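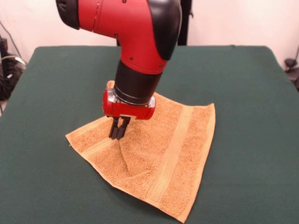

Page last changed: June, 4:10 p.m.

FOR IMMEDIATE RELEASE

Villoreo Publishes Towel Folding Guide for Small Laundries

Villoreo, a supplier of terry linens to guest houses and small laundries, has released a folding guide for its Gunia line of hand and bath towels. The guide runs to 39 pages and covers sorting, flattening, folding, stacking and shelf storage. It replaces the care sheet previously packed with each carton.

Gunia towels are woven in looped cotton terry with flat woven bands near the short ends. The guide uses these bands as the reference for every fold. The operator lays the towel out, smooths the pile toward the edges, and brings one band over the other until the two line up. Corners are checked before the second fold. A corner left turned under at this stage produces a ridge that carries through the stack.

The procedures were written with Atton, a linen service that handles more than 2,000 towels per shift. Atton compared three table coverings during the work and selected a plain cloth in a dark color for use with the lighter towel shades.

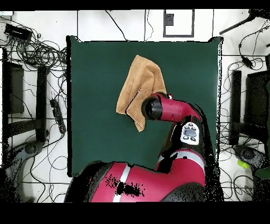

Work surface is treated in a separate chapter. The covering should be larger than the open towel on all sides and should not slide when the fabric is pulled. Contrast is also specified: a tan towel on a dark green mat shows its outline clearly, including a flap left pointing out of an uneven fold. Mats with edges that lift or curl should be weighted or turned over before use. White surfaces are recommended for the darker shades only.

Stack height is limited to 18 bath towels or 24 hand towels per shelf. Folded edges face out.

The guide is supplied with all Gunia orders beginning in June. Existing customers may request printed copies through Shehata, the distributor for the line. A wall chart of the basic folds is available separately.

Contact: Villoreo Linen Products, Press Desk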